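We reached Dutness College at 9:30 on a Monday in November, which the admissions office had described as its quiet time of year. The parking lot disagreed. My daughter had circled two things on the program, the journalism talk and lunch, and I was under instructions not to ask questions at either.

Dutness has 3617 students and one hill, with the college at the top and the bus stop at the bottom. Our guide, a second-year named Sang Trương, walked backward up the whole of it while explaining meal plans. He fell off one curb and kept talking – I'd have enrolled on the spot.

## The tour

The library is called Pasaribu Hall and was named for a donor who, according to the plaque, "loved quiet." It has a café in it now. Upstairs there are study rooms you book through an app called Sketisel, and Sang showed us the app refusing to book one. The group nodded. Parents who had been silent since the parking lot began comparing passwords they had lost.

After that came the teaching labs, at a brisk trot, with a door held open at each one.

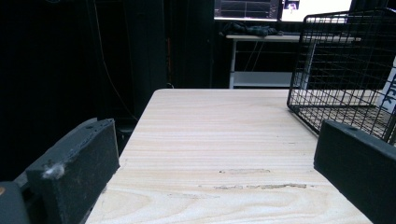
*Black gripper fingers over a pale wooden tabletop.*

## The talk

The journalism session was in the old chapel, where the heating is a matter of faith. The department head told us that 63 students start the degree each fall and that they all work on the campus paper, the *Jinley*, whether they like it or not. Back issues were on a table by the door. I read a long piece on the price of laundry and thought it was better than anything in our paper at home, though ours has mostly given up on prose.

A father in the second row asked about jobs. The department head said "communications" four times and then took a question from the other side of the room.

## Lunch

Chili or the other chili. My daughter gave it a seven and the college an eight, and would not be drawn on the difference. We have 2 more of these to visit before Christmas, one of them on an even bigger hill.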